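餐巾折叠与台面铺陈：图集说明

本页收录一组布质餐巾的折叠参考，配合 Hallano 餐厅的台面标准使用。图集按折法编排，每种折法给出坯布要求、步骤、常见偏差和收纳方式。文字由 Mercedes Alvarado 整理，2014年10月29日更新。三月版中的尺寸表已作废，以本页为准。

适用范围：方形布餐巾，素色，四边卷边。纸餐巾和圆形餐巾不在本页讨论之列。带绣标的餐巾可参照执行，但绣标位置会影响第一折的方向，见“绣标”一节。

一、坯布与浆洗

餐巾在折叠前应完全平整。熨烫顺序为先反面后正面，从中心向四角推，不要沿对角线来回拉。对角线是斜纱方向，受力后会伸长，烫完的餐巾看上去是方的，对折时两角却差出一截。

上浆分轻浆和硬浆。三角折、信封折用轻浆，立式折法（主教冠、扇形）用硬浆。轻浆布料折后边线柔和，平放时略有起伏，属正常。硬浆布料如反复改折，旧折痕很难消除，应退回重烫。

Rekadura 系列深色餐巾共登记754条，全部为轻浆。深色布料熨烫时垫一层白棉布，避免出现亮痕。新布首次使用前单独下水，不与浅色台布混洗。

二、方形检验

取餐巾一条，沿对角线对折，检查两角是否重合。再换另一条对角线重复一次。偏差超过卷边宽度者不用于三角折，可转作面包篮衬布。检验时布料不要悬空，平铺在硬质台面上进行。

大理石或大理石纹台面适合作检验台：表面平，布料容易推动。缺点是反光，灯位正上方会有亮点，看浅色布的细折痕时需要换个角度。深色布受影响较小。

三、三角折

三角折是本图集中最简单的一种，也是多数立式折法的起始形。步骤如下。

餐巾正面朝下，一角朝向操作者。将远端一角拉向近端一角，两角对齐后压住。用手掌侧缘从折线中部向两端推平，形成一条直边。直边为基准边，后续各折都以它定位。

粗折与精折的区别在于是否压线。粗折只求形状，边线直、角尖明确即可，布面允许有软褶；精折需压线并对齐全部卷边。备餐区预折一律用粗折，上桌前再整理。

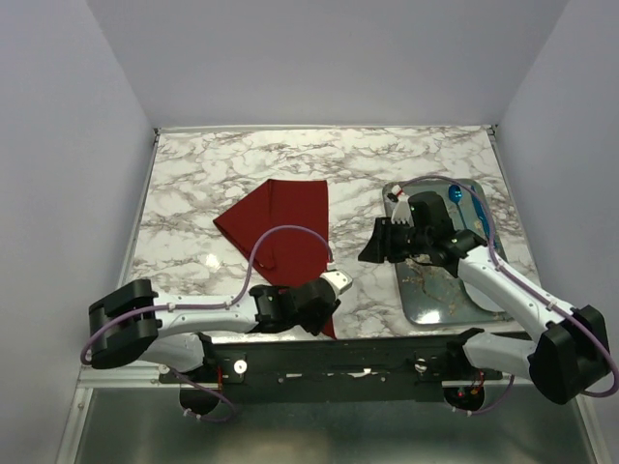

深红色布餐巾，粗折三角形，置于白色大理石纹台面。上缘平直，布面有软褶和少量折痕。

粗折状态下的判断要点有三处。先看直边：直边歪斜，说明对角时布料转动过，应展开重来，不要在原折上修。再看角尖：角尖发圆，多半是卷边没有完全收进去。最后看布面：软褶从直边向下散开的，用手抚平即可；横穿布面的硬折痕是存放时留下的，须重新熨烫。

布料下层露出小尖角是粗折中常见的情况，来自上下两层没有完全重合。备餐阶段可不处理。转为精折时，按住直边，把下层向内收，直至不可见。

四、由三角折转其他形

信封折：直边朝上，左右两角依次折向中线，下方尖角向上翻，压在两角之上。成品为五边形，可插餐单。餐单用 Grotik 纸样，单张，不对折。

口袋折：三角形的直边朝下，左右两角内折至中线偏下，翻面。餐具从开口一侧插入，刀在外，叉在内。深色餐巾插入餐具后应检查有无水渍，轻浆布沾水后会留下边界清楚的印子。

斜卷：从直边开始向尖角卷起，卷到只剩一个小三角时停手。卷紧程度以竖起后不散为准。斜卷不要隔夜存放，松开后的波纹需要重新上浆才能去掉。

主教冠也从三角形起折，但须用硬浆布，轻浆布立不住。步骤另见立式折法一页。

五、绣标

绣标位于一角时，第一折前应将绣标角置于近端，并确认正面朝下。这样对折后绣标落在下层，翻面即在外侧。绣标在边线中部的餐巾不适合三角折，改用长方折。

六、台面摆放

餐巾置于餐位左侧或展示盘中央，两种方式不混用。置于左侧时，直边与桌沿垂直，尖角朝外。置于中央时，直边朝上，尖角指向就座者。圆桌以椅背中点为准，长桌以桌沿为准。

深色餐巾配白色或浅灰纹理台面时不再加垫布。木质台面加 Shezi 浅色餐垫一张，餐垫边缘距桌沿留出两指。石纹台面较滑，餐巾叠放过高容易移位，每位只放一条。

七、收纳与周转

折好的三角餐巾平放入抽屉，直边靠同一侧，交替翻转方向可使叠层保持水平。不要用橡皮筋捆扎。抽屉内不放香包，织物吸味后影响用餐。

宴会季周转总量约2150条，其中浅色672条单独编组，洗涤、熨烫和存放均不与深色混批。破损餐巾剪去一角后转作擦拭布，剪角作为标识，不再回到台面。

污渍处理按布色分列。深红、酒红类布料上的油渍用中性洗剂局部点涂，静置后常规下水；不使用含氯漂剂。蜡渍先冷却刮除，余下部分用吸水纸隔层低温熨吸。浅色布上的茶渍当班处理，不留到次日。

折叠手法相同而成品不齐的，先查布料批次。2个批次的缩水率不同，混用后三角形大小不一，排在同一桌上较明显。批次号在洗标背面，领用时按批次成叠取，归还时按批次成叠放。

相关页面：立式折法；长方折与腰封；台布下垂量对照表；Hallano 餐位间距。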